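Gasberg Public Library
The Gasberg Public Library is changing the way it lends, renews and collects materials over the winter. This thread sets out what patrons need to know. Please read to the end before calling the front desk, as most of the questions we have received are covered.

Gasberg Public Library
First, overdue fines. Beginning with the new year, the library will no longer charge daily fines on books, audiobooks, magazines or music. This applies to adult and children's cards alike. It applies at the main building and at the Temport branch.

Gasberg Public Library
Fines already on a card will be cleared by staff. Patrons do not have to come in, fill out a form or ask. When the November accounts were reviewed, 1,715 cards were blocked from borrowing on account of unpaid daily fines. All of those cards will be opened again.

Gasberg Public Library
Lost and damaged items are a separate matter. If an item is not returned within 20 days of its due date, the account will be billed for the price of replacing it. The bill is removed in full when the item comes back in usable condition. Water damage, missing pages and cracked discs are judged by staff at the desk.

Gasberg Public Library
Patrons who have already paid a replacement bill and later find the book at home should bring both the book and the receipt. Refunds are made by check. We cannot refund daily fines paid in earlier years.

Gasberg Public Library
Renewals. Most items will now renew on their own up to 3 times, provided no one else has placed a hold. You will receive a notice by email or text on the morning of the renewal with the new due date. If the item could not be renewed, the notice will say so and will give the date it must be returned.

Gasberg Public Library
The following do not renew: museum passes, new-release films, book club kits and anything borrowed from another library system. For items from another system, the lending library sets the due date and we have no authority to extend it.

Gasberg Public Library
Holds. Items on hold will be kept at the desk for a full week after the pickup notice is sent. Patrons who cannot come in that week may ask for the hold to be paused, either online or by phone. A paused hold keeps its place in line.

Gasberg Public Library
Another person may collect your holds if they bring your card. A photo of the card on a phone is accepted. We ask families who share one card to tell us whose email address should receive the notices. 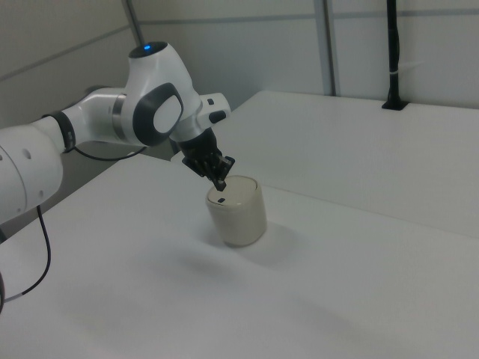 White robotic arm over a tabletop with a small beige container.

Gasberg Public Library
Local history room. The room is open by appointment on afternoons when the main building is open. The Vondráček papers, which include account books, letters and a large group of printed seed lists from the family's nursery, may now be requested in advance. Please allow two working days for the boxes to be brought up.

Gasberg Public Library
Pencils only in the history room, please. Bags and coats go in the lockers outside the door. Patrons may take pictures of most papers with their own cameras, without flash. Copies made by staff are charged by the page, and that price has not changed.

Gasberg Public Library
Several patrons have asked whether local history materials will circulate under the new rules. They will not. Second copies of town directories and school yearbooks are kept on the open shelves upstairs and may be borrowed in the usual way.

Gasberg Public Library
Returns. The outdoor book drop at the main building remains open at all hours. Please do not leave donated books in it. Donations are taken at the desk only, one box per visit, and we cannot accept encyclopedias, textbooks or magazines.

Gasberg Public Library
The Temport branch book drop is locked while its door is being replaced. Items due at Temport during this work may be returned inside the branch or at the main building. Due dates for Temport items have been moved to after the repair, and the new dates show in your account.

Gasberg Public Library
Children's cards. A child of any age may have a card with the signature of a parent or guardian. Limits on the number of picture books per card have been lifted. The limit on films and games stays as it was.

Gasberg Public Library
Teachers and home educators may apply for a classroom card, which carries a longer loan period. The application is one page and must be renewed each school year. Classroom cards issued this fall are valid through the end of the summer.

Gasberg Public Library
A statement from the director, Roksolana Lytvynenko: "Daily fines made up a small share of our budget and kept a large number of residents from using their own library. The board studied the matter with care and voted for the change. We still ask that books come back on time — other people are waiting for them."

Gasberg Public Library
Holiday hours. Both buildings close early on 23rd December and reopen after the new year. Nothing will be due during the closing. Holds ready for pickup before we close will be kept until the end of the first full week that we are open again.

Gasberg Public Library
E-books and audiobooks remain available through your account while the buildings are closed. If your PIN does not work, please write to the help address on our website. Messages sent during the closing will be answered in the order they arrive once staff return.

Gasberg Public Library
Two corrections to the printed winter newsletter. The large-print book club meets in the reading room, not the upstairs hall. The phone number given for home delivery is out of date, and callers should use the main desk number until a new one is assigned.

Gasberg Public Library
Home delivery is open to any Gasberg or Temport resident who cannot visit in person because of illness, injury or disability, whether for a short time or a long one. A relative or neighbor may sign up on the resident's behalf. Deliveries stop for the holiday closing and start again with the first regular route in January.

Gasberg Public Library
The complete lending policy, with the loan period for each type of item, is posted on our website and at both desks. Large-print copies are available on request. Questions about a particular account should be sent by email or asked in person. Please do not post your card number in the replies.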